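This site uses cookies to remember your settings. By continuing to browse you accept this.

Steltlow Automation Forum > Handheld grippers and teaching tools > Pad inspection: what is your rule for pulling a finger?

17 November 2025

benchrat_40

We are writing up a work instruction for the handheld gripper tools we use to record pick and place demos at the Asanville shop. Most of it is done. The part we can't agree on is pad condition. The draft says "replace fingers when worn," which tells the operator nothing. I'd like a rule that two people can apply to the same tool and get the same answer.

What do the rest of you have in writing? I don't need vendor literature, I have that.

Replies: 9 Shares: 3

tallgrass

Ours is a look before every shift and a logged check every 395 cycles. Any mark you can catch with a fingernail on the contact face, the finger comes off. Marks outside the contact face get written down and left alone.

The interval came from our own wear records with our own pads, so don't copy the number. Copy the idea of having one.

m_dorsey_line

Fingernail test is too strict for soft pads. They pick up marks the first day. We'd be throwing out fingers every week.

We go by grip instead. There is a reference block, the tool has to hold it through a slow tilt to vertical and back. Pass means it stays in service, whatever it looks like. Fail means both fingers get changed as a pair.

tallgrass

A grip test catches it after the pad has already gone. It also won't tell you a raised edge is starting to lift. I want to see that before it peels and the contact point moves.

benchrat_40

Edges are what started this. Two of us looked at the same tool and wrote down different things, one "scuff, OK" and the other "crack, remove." Same mark, along the top edge of the left pad.

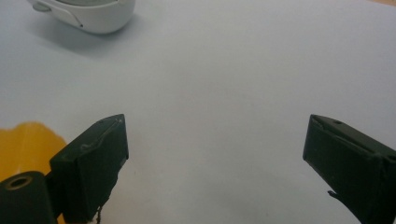
Fingers open over the bench. The mark is the thin light line on the upper edge of the left pad.

The draft had no words for either case, so both of them were following it.

quietservo

I can't tell from that whether it's a scuff or a crack either, and I wouldn't want an operator to have to decide. Write the rule by location and length and leave the cause out of it. "Any visible line on the pad rim longer than 3 mm, tag the tool and move it to the hold shelf." Then somebody with a magnifier decides what it is.

Separate point. I would be more bothered by the threads hanging at the bottom of the left finger, and the thin wire or thread poking out below the tip on the right. Does your draft have anything on loose material?

benchrat_40

It does not. It has a line about wiping the pads and that's all.

quietservo

Add it ahead of the pad section. Ours reads:

1. Open the fingers fully.
2. Look at both fingers from the front and from below.
3. If there is any loose fiber, thread or wire, stop. Do not pull it.
4. If it is fiber, cut it flush. If it is wire, or you are not sure, tag the tool.

The "do not pull it" line was added after somebody pulled one and it was attached to something.

m_dorsey_line

Agree with all of that. We had a thread show up in a batch of recordings, moving every time the fingers closed. 181 clips, and they all had to be looked at again. Cost us more than the fingers would have.

ohm_and_a_half

Nobody has mentioned the bench. Our standard says the work surface is clear to the edges during a recording session except for the parts on the pick list. In that picture there's something white and rounded in back, could be a mouse, and something yellow-orange on the left. If this is an inspection, fine. If it's a recording, I'd write it up.

tallgrass

I don't agree with clear to the edges. If every session is recorded over a bare table you get a policy that falls over the first time there's a cup on it. We had that rule and dropped it in January. Now the rule is that nothing loose goes in the reach area, and outside of that it can look like a normal bench.

ohm_and_a_half

Then you need a reach area marked on the bench, and I bet most shops don't have one. Clear to the edges is easy to check. That's why we use it.

tallgrass

Tape. Four strips. We have had it down for a year and it gets replaced when it curls.

wuisan_maint

On the original question, we do both of the things people are arguing about. Visual at the start of the shift, block test at the logged check, and a hard limit of 3000 cycles where the fingers come off no matter what they look like. The Flirnus line used to run without the hard limit and the fingers there were older than anyone could say, as the log only recorded the tool number and not the finger set.

So number the finger sets too. Paint pen on the back, away from the pad.

m_dorsey_line

A hard limit wastes good fingers. I'll give you the numbering though.

benchrat_40

Thanks all. What I'm putting in the next draft:

- Loose material check first, using quietservo's wording.
- Rim and contact face listed separately. Line on the rim over 3 mm goes to hold. Contact face by block test.
- Finger sets numbered and logged by set.
- Taped reach area, nothing loose inside it.

I'm leaving the hard limit blank until we have our own cycle counts - I don't want to borrow a number and then have to defend it in an audit. The tool in the picture is tagged and on the shelf as of this afternoon.

ohm_and_a_half

Still think you'll end up at clear to the edges. Post the draft when it's signed off, I'd like to compare it with ours.

Get the weekly digest in your inbox. Unsubscribe at any time.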